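From: Lizeth Betancur
To: Rerkelton Home Upkeep list
Date: Sep 5, 2025
Subject: Re: [upkeep] White spots on everything since the move

Đạt Sầm wrote:

> Hi all, new to the list. We moved into a house on Jaston Street over the
> summer and I am losing a fight with the water. Every glass comes out of
> the dishwasher cloudy. The shower door has a white film that comes back
> two days after I scrub it. The kettle had a crust on the bottom after a
> month. Anything dark or shiny is the worst, it looks dirty an hour after
> I wipe it.
>
> The sellers left a Drendau softener in the basement. It has power and
> the display shows the time (wrong) but I have no idea if it is doing
> anything. There is salt in the tank, hard on top like a sidewalk.
>
> Questions:
> 1. How hard is the water here?
> 2. Do I keep this softener or replace it? Somebody at the door quoted me
> for a new one and I did not like how fast he wanted a signature.
> 3. What gets the film off a shower door for good?
> 4. Is softened water OK for plants and for drinking?
>
> There are five of us in the house and the laundry never stops, if that
> matters.
>
> Thanks,
> Đạt

Hi Đạt,

Welcome. We have had this thread before but not for a couple of years and the old answers are scattered, so I'll put it all in one place. I'm on the same side of town as you and went through most of this with our own house.

Taking your questions in order.

1. Hardness

Mine tested at 221 parts per million at the kitchen tap, before the softener. To get grains per gallon, the number softeners use, divide by 17.1. That makes it just under 13 grains. Most charts call anything over 10.5 "very hard," so you aren't imagining it.

Don't use my number to set your machine. The town blends two wells and the mix changes with the season, and I'm told Jaston Street sits near where the two lines meet. Buy a drop kit, the kind where you count drops until the color changes. The paper strips are fine for telling hard water from soft but the steps between colors are too wide to set a dial by. Take the sample from an outside spigot. Those are usually piped ahead of the softener, so you get the raw water. Then test again at the kitchen cold tap and at a bathroom tap. If all of them match, the softener is doing nothing or the bypass is open.

As for the spots, the minerals are dissolved in the water and they stay put when the water leaves. A drop shrinks as it dries and most of what it carried ends up in a ring at the edge. Light counters hide it and a black one shows every drop.
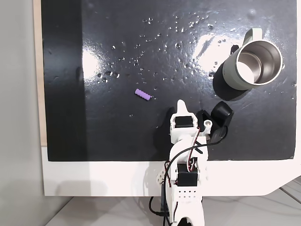
The only thing that prevents a spot on a hard surface, short of soft water, is getting the water off before it dries. A microfiber cloth that is barely damp does it, followed by a dry one. Paper towels leave lint. Spray cleaners mostly add their own residue on top, and I quit using them on anything glossy. When you have old spots, put plain white vinegar cut half and half with water on a cloth, lay it on for a couple of minutes, wipe, rinse with clean water, dry. Do NOT do this on marble, limestone, travertine or any cement-based tile. Acid etches those and the mark is permanent. I have one on a windowsill from our first winter here.

2. The softener

Keep it for now. A Drendau that lights up is worth an afternoon before you spend money on a new one. The display being wrong just means it lost power at some point, but it does matter, as the regeneration is set for the middle of the night and yours could be running while someone is in the shower. During regeneration the house gets untreated water.

The hard layer on your salt is a salt bridge. It forms when the basement is damp or the tank is overfilled. The salt below it dissolves away and leaves a gap, and then the machine is drawing plain water and nothing gets softened. I would bet this is most of your problem. To clear it:

- Put the unit in bypass.
- Push a broom handle straight down through the crust in several places near the middle. Don't pry against the wall of the tank, the plastic can crack.
- Scoop out the loose chunks and look at the bottom. If there is a layer of mush, scoop that too.
- Pour in a few gallons of warm water, leave it a couple of hours, then refill with salt to no more than two thirds.
- Set the clock, set the hardness, take it out of bypass and start a manual regeneration.
- Test the next day.

For salt I use plain pellets in 40 pound bags. The crystals are cheaper but they seem to bridge more in our basement. Get the bags with the handle cut into the end if you have stairs.

On size, figure 80 gallons a person a day, which puts a house of five at 400. At 13 grains that is 5,200 grains of hardness removed every day. If yours is one of the 32,000 grain models (look on the sticker under the lid) it will really give you something like 24,000 between cycles when it is set to use salt sensibly, 8 pounds a time. So it would regenerate every four days and go through a bag in under three weeks. That is a busy machine but it isn't undersized. If the sticker says 16,000 then I would start shopping.

When you do the manual cycle, stand there for the first part and listen. You should hear water going to the drain within a minute or so. After that it should start pulling brine, and if you mark the water level in the small well with a piece of tape you'll see it drop over the next half hour. If it doesn't drop, the injector is clogged. It's a small plastic part behind a cap with two screws, and it rinses clean under the tap. Take a picture before you pull it apart. I didn't, and there is a gasket that fits both ways but only works one way.

Resin is the other thing that wears out. If the brine draws properly and the test still says hard, the resin may be done. Ours was replaced by Ahn Plumbing and they were fair. They quoted the resin alone and did not try to sell me a tank. I'd call them before anyone who comes to the door.

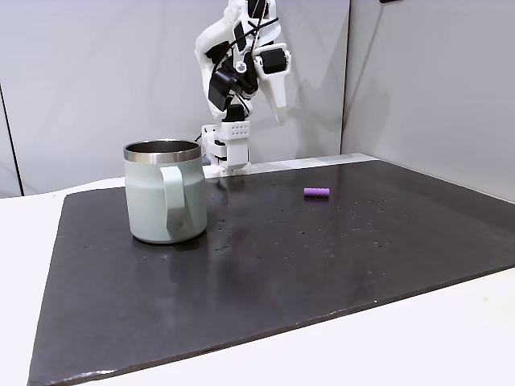
At the back of the table, with the white arm.

3. Shower door

Nothing gets it off for good while the water stays hard, but you can get back to clean glass once and then hold it there. Vinegar works on film that is a few weeks old. Soak paper towels, stick them flat to the glass, leave them half an hour and keep them wet. For film that has been there for years you need something stronger. A citric acid powder mixed with warm water is cheap, has less smell, and works on the kettle as well. Open the window, wear gloves, and never mix any acid with bleach or use one straight after the other.

If it still feels rough after two rounds, it may be etched, and then the damage is in the glass and no cleaner will help. Run a fingernail over it after it dries. Deposits catch the nail and flake a little. Etched glass feels fairly even but still looks foggy.

After that it's a squeegee, every shower, and everyone in the house has to do it. We hung ours on the inside of the door at a height the kids could reach. It went better than I thought it would, for about a month at a time.

Dishwasher: once the softener works, cut the detergent back. Too much detergent in soft water does its own kind of clouding, and that kind does etch. Start with half of what you use now. Laundry is the same. Towels that feel stiff will loosen up after several washes. Run the washer once on hot with citric acid and no clothes in it before you change anything else.

4. Plants and drinking

Use the outside spigot for plants. Softened water has sodium in it and pots build it up over time. Garden beds with rain on them are more forgiving but I still wouldn't.

For drinking, the sodium in a glass is small at this hardness, but if anyone in the house is on a low sodium diet, ask their doctor and give the number from your test. Plenty of houses here have the kitchen cold line piped around the softener. Follow the pipe in your basement and see – it would also explain a hard test at the kitchen and a soft one upstairs.

The kettle will crust either way if it's on the hard line. I do ours on the first of the month, a spoon of citric acid in a full kettle, boil, let it sit, dump, then rinse it twice.

One more thing, the water heater. If it came with the house and it has been on hard water, there will be sediment at the bottom. Draining a few gallons off the valve is easy on a newish tank. On an old one the valve may not close again, so ask Ahn to look at it when they come. I would get that done before November, when they get booked up with furnace calls.

Post your test numbers when you have them, and say which house tap each one came from. If you can't find a drop kit I have most of one left and you are welcome to it.

Lizeth

--
Rerkelton Home Upkeep list
Please trim quoted text when you reply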